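Simulation and Virtual Cells > Two-arm mobile units
Thread: Skaren base, right wrist view sits off after a reload
Last updated: October

pellow_23
I look after one simulated cell, a two-arm mobile unit on a Skaren base in the Iltik bedroom. Since I moved to the new scene file the two wrist views don't agree with the head view. The arms go where I send them, but when I lay the views over each other the angles are out. Stills from the head and the wrists:

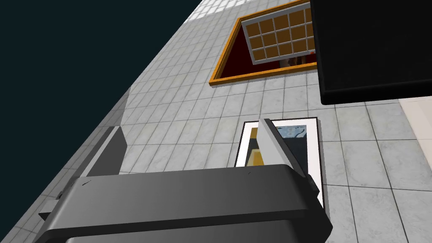
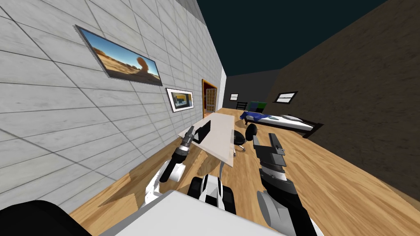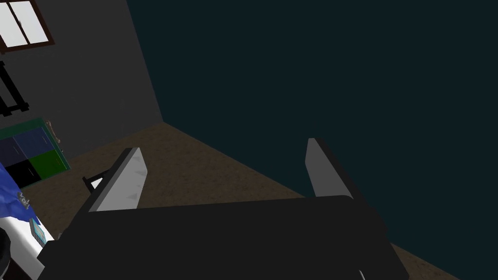
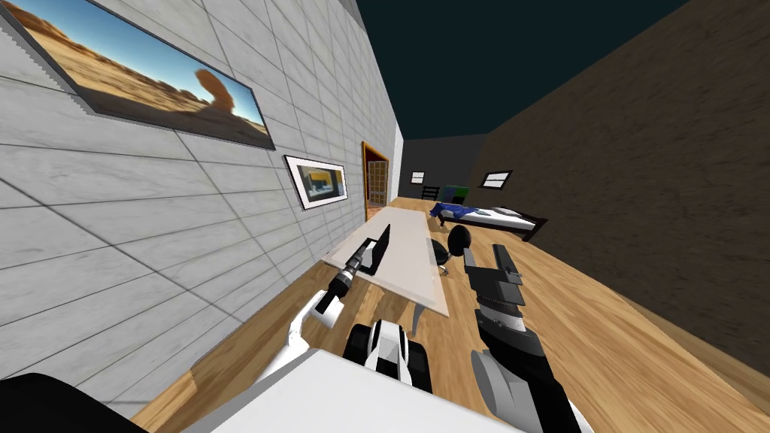

What I've done so far: reloaded the arm model, put both grippers back to their home pose and cleared the saved offsets. The left one came good after that. The right is still out by the same amount every time, so I don't think it's drift. Wrist mounts are the stock Hayat ones. Log stops at step 966 with no error.

gantryman
Same amount every time means a fixed offset somewhere. Open the mount file for the right wrist and see if the rotation is entered in degrees. The old Hayat file used degrees and the new one wants radians. I lost an afternoon to that.

pellow_23
Checked. Radians on both sides.

oddbolt
I'd leave the mount alone and look at the head first. If the head camera has a roll value left in it, both wrists will look wrong against it and you'll end up bending good numbers to match a bad one.

gantryman
Don't agree. He says the left came good. If the head was out, the left would be out too.

oddbolt
Not if he cleared the left while the head was being read from the old file. Which order did you load them in?

pellow_23
Arms first, then head. I can do it the other way round tonight.

wexcell
We run the Wesix loader and it keeps a cache per arm. Clearing offsets in the menu doesn't touch the cache. Close everything, delete the cache folder, then load base, head, left, right in that order. Do a home move on each arm before you save anything - if you save first it writes the old values straight back.

gantryman
Deleting the cache is a bit much for one wrist. You lose the gripper limits as well and have to type them in again.

wexcell
Copy the limits out first. It's a text file, line 218 onwards.

pellow_23
Did it in wexcell's order, with the limits copied out. Right wrist now lines up with the head at home pose. With the arm stretched out there is still a small error, much less than before. The head did have a roll value in it, so oddbolt was right about that part, but zeroing it on its own didn't fix the right wrist. I tried that first.

oddbolt
Small error at full stretch sounds like joint zero on the elbow. Run 100 home moves and look at the spread before you change it.

gantryman
I'd still compare the two mount files line by line. There is usually a sign wrong on the right-hand one where somebody mirrored it from the left.

pellow_23
Will do both and post the numbers. Mount files first, as I can do that without tying up the machine.

14 replies - 3 shares
Contact the moderators | Copyright the posters | Back to top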